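Farcombe Robotics Club – Minutes, 10 January 2025
Present: Chinyere Aliyu (chair), Emiliano Valcárcel, Aiman Nasution, Ikhsan Sutanto. Notes by Ningsih Oei.

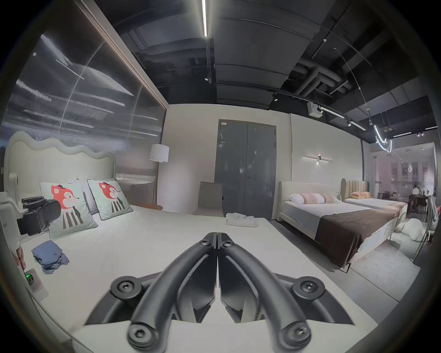
What is the club working on this term?
A laundry-folding arm for the Ukitwood student challenge, bedroom round included.

1. Folding project
Great news to start – we're up to 794 recorded folds! Ikhsan has checked all of them and wants to throw out the ones where the sleeve got left inside out. Agreed. The target stays at 900 before we train again, and everyone was keen to get there early.
Emiliano wants more bedroom recordings: folded piles on the bed, in blue as well as white, with pillows left at the headboard. The December model did well on a bare table and got very confused by bedding. Chinyere loved this idea and so did the rest of us.

2. Gripper
Aiman showed the new finger pads (softer, and so much better on thin cotton!). We tried them on Ningsih's scarf and got a clean pick on the second go. Aiman will print 2 more sets and bring the hex keys back to the cupboard.

3. Challenge entry
The Vumau team has entered too, so we'll have company. Each team gets six minutes per round, setup included. Ikhsan thinks we can halve our setup by labeling the cables – he'll do it with Emiliano.

4. Any other business
New members are still welcome, no coding needed. Chinyere will write something for the school newsletter.

Actions
Ikhsan – remove bad folds, label cables with Emiliano
Aiman – finger pads, hex keys
Chinyere – newsletter piece, entry form
Ningsih – update the recording sheet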